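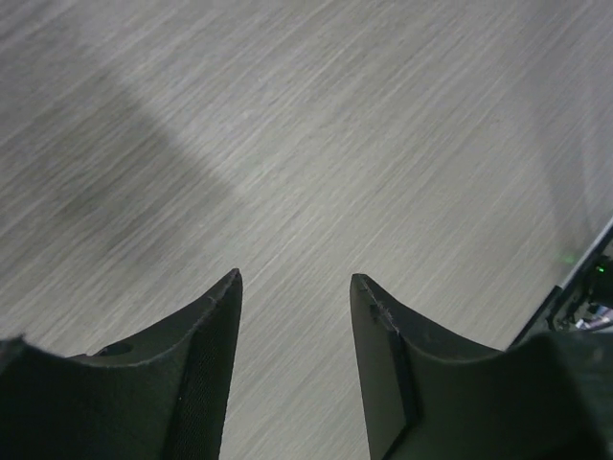
**邬卓**　夹爪与现场规程，Otholm 台位

1月5日

开工前检查，按新版规程第一次正经走。旧版叫《台位使用须知》，贴在门后，贴到字都晒淡了，大家对它的态度跟对电梯里的检验合格证差不多：知道有，没读过。新版从 Buvthorpe 那边的文本改过来，我改了两个晚上，现在轮到我自己遵守，报应来得很快。

## 夹爪

腕部相机取一张静态图，两指张开，中间不放东西。规程原文写的是“指间无异物”。指间只有灰桌面的木纹，斜着一路过去，算通过。

指垫那一栏我写了又划掉。左指内侧是细点网纹的垫，右指内侧是平滑的垫，边上有一圈薄薄的凸起。表上印的是“指垫状态：良好 / 更换”，没有“左右不一样”这个选项。按表填，两边都良好，可以走了。可是规程里另有一条，写着“成对部件应同规格，混装须登记”，是我自己从 Buvthorpe 的文本里搬来的，当时还觉得这条有点啰嗦。

翻登记本，没有混装记录。翻旧登记本，也没有。旧登记本里倒是有人用整整一页画了一只猫。

处理：

- 今天不做夹持力相关的测试，只跑空行程和到位。
- 表上“良好”旁边手写“左网纹，右平面，来源待查”，拍照存进台位目录。
- 问 Tultham 那边，上次换垫发的是成套还是单片。
- 没查清以前不许为了“好看”把其中一片换掉。混装也许是故意的，换了就再也查不到了。

左指靠近指尖的上缘有个很小的缺口，右指指尖下面也有几处小痕迹。规程说“指尖不得有影响使用的损伤”，“影响使用”四个字是全文最便宜的四个字，谁都可以拿来用。我的填法：有缺口，位置写明，先不判定。下次取图时和今天这张对着看，变大了再说。请各位也这么填，别写“正常磨损”，正常到什么程度，写的人自己也说不上来。

## 台面和光

左边一大片软影子，从左上斜下来，右上角又亮得有点发白，木纹到那里就淡了。对人没影响，对识别有影响。八月份那次误识别，报告里结论写的是“环境光因素”，整改措施写的是“加强注意”。我不知道怎么对着一片影子加强注意。

新版写法改成：

> 取基准图时，记录台面明暗分布。夹爪张开位的两指之间不应有投影边缘穿过。

今天的影子到左指尖上方就散了，没有进到两指中间，合规。但只合规了一点点。影子是谁投的没查，下次谁有空，逐个关灯试一遍，结果写在这一页后面，别另起一本。

顺便，第二句里的“不应”，按我们自己的用词约定是“建议”，“不得”才是硬性的。Buvthorpe 原文这两个词混着用，像是按心情选的。我逐条改过，可能还有漏的，看到了直接在页边写，不要口头跟我说，口头的我记不住。

## 右侧设备

右边那台深色设备的绿灯亮着，靠银色边条的桌面上还能看见一点点反光。

旧须知写：“绿灯亮，可以操作。”这句话害人不浅。绿灯说明那颗灯亮着，至于后面接的东西是什么状态，灯没有替别人担保的义务。新版改为：

1. 灯的状态照实记（颜色，亮或灭，闪不闪）。闪不闪要站在那里看，静态图不算。
2. 另外从控制端读一次状态字，两者都写。
3. 两者不一致时停，按急停后再查，查的人和复位的人不能是同一个。

第三条有人会嫌麻烦，我也嫌。晚上只剩一个人的时候怎么办？规程的回答是晚上只剩一个人的时候不开机。这个回答没有漏洞，所以估计会最先被违反。

设备里靠下有一团银白色的小东西，像是线缆或者接头，被夹爪外壳挡住一部分，从腕部相机这边看不清。规程要求“线缆无松脱、无挤压”，凭这张图不能打勾。这一栏空着，等有人从侧面拿手电看过再填。空着不丢人，空着还打了勾才丢人。

## 速度和距离

空行程按降速档跑。人在围栏内的时候，使能开关必须握在进去的那个人手里，放在桌上不算，夹在腋下也不算（去年真有人问过）。

外壳靠近右侧设备那一边，余量我一直不太放心。图里外壳和那台设备前后叠在一起，但腕部视角给不出真实距离，重叠不等于快碰上，也不等于没事。规程附表里写的最小间隙是 6 毫米，来历不明，Tultham 的旧图纸上也是这个数，估计是互相抄的。要用塞尺量，量的时候断电挂牌。挂牌的意思是把牌挂上去，不是把牌放在旁边。

## 记录方式

Lục 那个记录工具今天给这次检查自动编了号，3296。听着很气派，其实它把每次打开页面都算一次，包括点错的。往后纸质本引用的时候编号和日期都写上，别只写“上次那个”。

表格一共 9 栏，填完大约要一刻钟。旧版几秒钟就能填完，方法是从上往下画一条竖线。我在旧本里见过的竖线，有的画得很直，看得出练过。新版每栏必须写字，不设勾选框，就是冲着那条竖线去的。

写字的规矩也顺手定一下：

- 看见什么写什么，判断另起一行。
- 不确定就写“看不清”，不要写“应该没问题”。
- 改错划一道，旁边签名，别涂黑。涂黑的地方总让人觉得底下有事。
- 图和文字对不上时，两个都留着。

## 未完

- [ ] 指垫来源，等 Tultham 回话
- [ ] 指尖缺口，下次基准图对比
- [ ] 左侧影子，逐灯排查
- [ ] 右侧设备线缆，侧面目检
- [ ] 最小间隙，塞尺，断电挂牌后量
- [ ] 附表里那个间隙值到底谁定的
- [ ] 门后的旧须知撕掉。胶带很牢，带刮刀

空行程结果另记一页。夹持力测试顺延，排期表上已经改成灰色，谁再把它改回绿色，请先把上面第一项勾了。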